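Mismatched cutlery on open trays — does anyone really keep this up?
Home & Kitchen > Storage and Organising

gumleaf_kit
Posted 10 January 2020

I've been reading the Naltstead storage guide that keeps getting linked here and I'm not convinced. The claim is that you bin the drawer insert, keep a small set of cutlery you like, lay it out on a tray on the bench and never buy a matching set again. Fork, spoon, fork, spoon, all facing the same way. Supposedly it takes 30 seconds when you unload the dishwasher.

We're a household of four. I timed the drawer last night and it took less than that, and I wasn't lining anything up. What am I meant to be gaining? Has anyone kept it going past the first fortnight?

dramo_drawers
Drawer person here, as the name suggests. I bought the Dramo bamboo insert in August and it's the only organiser I haven't returned. Cutlery out in the open gets dusty and it gets kitchen grease on it. I rinse a fork before I use it if it's been sitting near the stove, so there goes your time saving.

Nayara Bezerra
I do keep it up, for what it's worth. Going on 2 years. There are only two of us though, and we eat at the bench. The odd pieces came from op shops and my gran's place and I like seeing them. In the drawer I'd grab the same boring fork every time.

Dust hasn't been a problem because everything gets used. If yours is gathering dust you've got too much out.

gumleaf_kit
"You've got too much out" is exactly the sort of answer that guide gives. Whatever goes wrong, it's your fault for owning things.

Nayara Bezerra
Fair enough, that came out snippier than I meant. I'm not selling anything. Do what suits your kitchen.

tinlid
Can we talk about handles? My trouble with mixed cutlery is the coloured stuff. I had a black set from Mendonça, 90 dollars, and the coating started going on the fork tines inside a year. The patterned handles might be fine, I don't know, but I'd never put them through the dishwasher. Now you're handwashing some of it and machine washing the rest, and the lovely arrangement depends on somebody standing at the sink every night.

dramo_drawers
Same with my gold ones. Looked gorgeous, then went patchy.

Natanael Andrade
I'll disagree with both camps. The alternating thing is silly. If I want a spoon I want to put my hand where the spoons are, so forks go on the left and spoons on the right. But a tray on the bench is good when you have people over, because they stop opening every drawer looking for a teaspoon. I put mine out for barbies and it goes back in the cupboard after.

Wire baskets on the wall are the part of the guide I'd actively argue against. Small packets tip over, and you end up reaching across the kettle for a mug.

spicerackmick
Wire's fine if you get one with a decent front lip. I've got a Tremix above the bench with mugs in it, no dramas. Spices on the wall are a different matter. Keep them out of the light, surely? Mine lost their colour on the rack and I moved them to the pantry.

tinlid
Depends how fast you go through them. Paprika doesn't last long enough at my place to fade.

gumleaf_kit
The original thread on this has 1,058 replies and I got through a fair chunk of it before posting. Plenty of "just did mine!" and hardly any follow-ups. That's what makes me suspicious. Everyone's kitchen is tidy on the day they tidy it.

Nayara Bezerra
Well, I'm a follow-up, so that's one.

gumleaf_kit
Noted, and I'll give you that one. I'm still keeping the drawer for everyday. What I might pinch is Natanael's version, a tray that comes out for visitors, with the nicer forks and spoons on it and the snacks and mugs up off the bench so there's room to put a plate down. I'd want a tray with a bit of an edge so nothing slides off when you carry it. And I'm not paying Dramo prices for one — the op shop can sort me out.

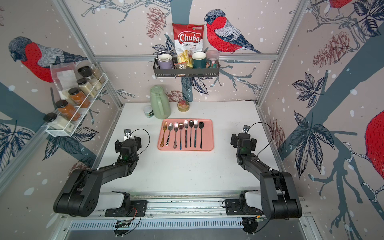

Anyway, if someone's had a coloured set last longer than tinlid's did, post the brand and how you wash it. I'd like to hear from people who've had theirs a few years, please, and not a week.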